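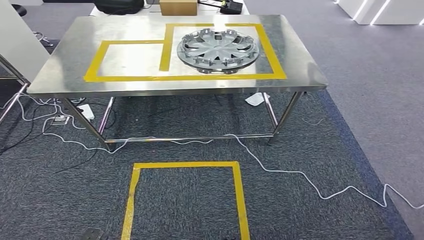
**Kileck 4: does the new footnote numbering work for anyone?**

**bsiriwan**
The release notes say footnotes can restart per section and keep their own style. I have a manual with 146 footnotes, and after updating, the restart setting holds until I insert a section break. Then it goes back to continuous. Am I missing a checkbox?

**henok_t**
Works here. Set it in the section properties, not in the document defaults. The defaults only apply to new files.

**bsiriwan**
I did set it there. It shows as set. The numbers on the page disagree.

**jthongsuk**
"Works here" on how long a file? Mine is fine at 3 pages too. Open something long with tables in it and try again.

**henok_t**
78 pages, no tables. Fair point about the tables, but I don't see why they would matter.

**jthongsuk**
Notes inside table cells are numbered in a separate pass. Or that's what support told me in March, right before closing my ticket as fixed. I'd want to see it before I believed it.

**kulap.p**
I moved our templates over from Plulteck last year and had the same thing. Select all, clear the note style, apply it again, save, reopen. Numbers came back right.

**bsiriwan**
Tried it. Sections one and two restart now. Section three picks up where two left off. So that's an improvement, I guess?

**kulap.p**
Is there a landscape page in section three?

**bsiriwan**
Yes - two of them.

**kulap.p**
Then you have extra section breaks around those pages, and each has its own setting. Check them one at a time.

**jthongsuk**
Which is a workaround for a feature they advertised as automatic. I'm staying on the old version until someone posts a long file that exports to PDF with the right numbers.

**bsiriwan**
One of the landscape breaks was set to continuous. Changed it, and the screen looks right. PDF export still has section three wrong. Sending them the file.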